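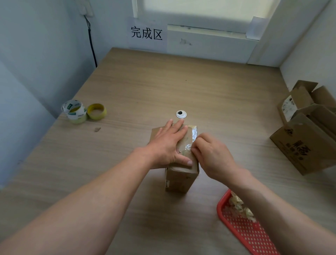

I've been buying seaweed supplements for six years, and I'm tired of labels that won't tell me where the stuff was harvested. My favorite kelp powder, from a little outfit called Irnell, used to name the bay and the month on every jar. Now it says "North Atlantic," and that's a lot of water! Somebody still has to stand at a table and press clear tape down over the top of a small brown box before a thing like that can ship, so how hard is one more line of print? I asked Lærke Overgaard, who runs the shop where I get mine, and she told me a new label run would cost the company 355 dollars. Fine, charge me 25 cents extra (I'd pay more, but don't tell her that).

Iodine in kelp can swing a lot from one place to the next, and I take it daily, so I'd like to know which place I'm eating. Ganside prints a batch number and you can look it up on their site. I've switched to them for now, even though the powder clumps and tastes like a dock.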